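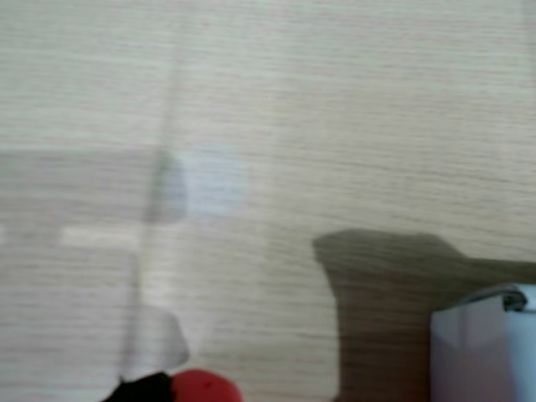

Light wooden tabletop with a fine horizontal grain.

Wood grain

Wood grain is the pattern made by the fibers of a tree, and no two boards share quite the same one! Each growing season adds a new ring to the trunk, and the way a saw crosses those rings decides what the finished surface looks like. Quartersawn boards show straight, narrow lines — a favorite at the Sistora mill, where some trunks carry rings from 40 winters. Flatsawn boards give broad arches instead.
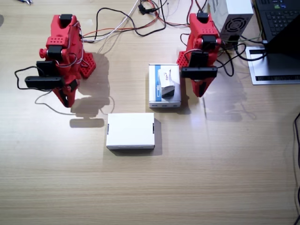
Pale wood grain under two red robot arms and a white cardboard box.

Grain matters to the hand as well as the eye. Planing with it leaves a smooth face, while planing against it can tear the fibers. The Drurnadis wood collection holds 3000 samples, among them 5 wonderfully wavy maples cut in December, when the sap is low.

See also: Growth ring, Veneer, Quarter sawing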